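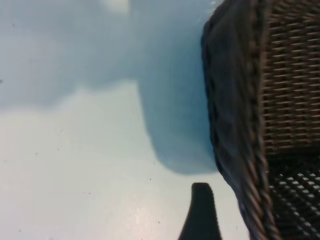 How often should a woven fruit basket be cleaned? Once a week for loose crumbs and dust, and once a month for the weave itself, with a full wipe straight away if a piece of fruit has leaked.

Household Notes, Sunday edition
By the Flosberg newsletter desk
Reading time: 3 minutes
23 comments | 411 shares

Dark wicker hides dirt well. Skins, stalk ends and fine dust settle in the gaps and stay there until the basket is turned over. The weekly clean therefore starts with emptying. Take out all the fruit, carry the basket to the sink or a bin, turn it upside down and tap the base with the flat of the hand. Then go over the inside with a dry, soft brush, working along the strands. Brushing across them lifts the ends and leads to fraying.

For the monthly clean, use a cloth wrung out in warm water with a drop of washing-up liquid. The cloth should be damp enough to leave a mark on the worktop that dries within a minute. Wipe the inside, the outside and the rim, then wipe again with plain water. Leave the basket upside down on a rack until the following day. Do not soak it, and keep it off radiators, as fast drying makes the strands brittle. Bleach takes the colour out of stained wicker and should be avoided.

The surface underneath needs the same attention. Lift the basket and wipe the table with a damp cloth, then dry it before the basket goes back. Moisture trapped under a woven base dries slowly.

Bananas are the usual cause of trouble. The skin marks where it presses against a hard rim, and a split near the neck will let juice into the weave. Check the neck each morning once the fruit is fully yellow. A banana with a torn skin should be eaten the same day or peeled, sliced and frozen. In a mixed basket, keep bananas on top and put apples elsewhere if you want either to last. 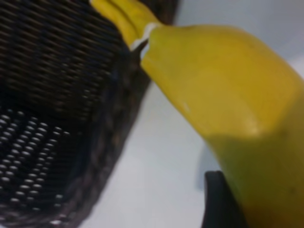

Skakadex wrote in to say that a folded tea towel in the bottom of the basket saves most of this work, provided it goes in the wash every week and is never put back damp. We agree with the second half in particular. A towel does block the air that an open weave lets through, so choose a thin one.

A liner of plain paper is the other option. Cut it slightly smaller than the base and change it at each weekly clean. Printed paper can leave ink on pale fruit.

The rim takes the most wear. On a braided rim, dust collects in the turns of the strands, and an old toothbrush is the right size to reach it. Loose ends can be trimmed close with nail scissors. If a strand has come away, dampen it, tuck it back under its neighbour and hold it with a clothes peg overnight. A little wood glue will fix one that keeps springing out.
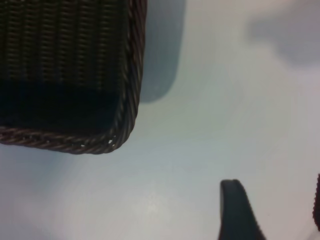

Page last changed: July, 4.20 pm

Replies to last month's item on bread bins have been moved to the Carré page. The note on storing onions will follow in the next edition.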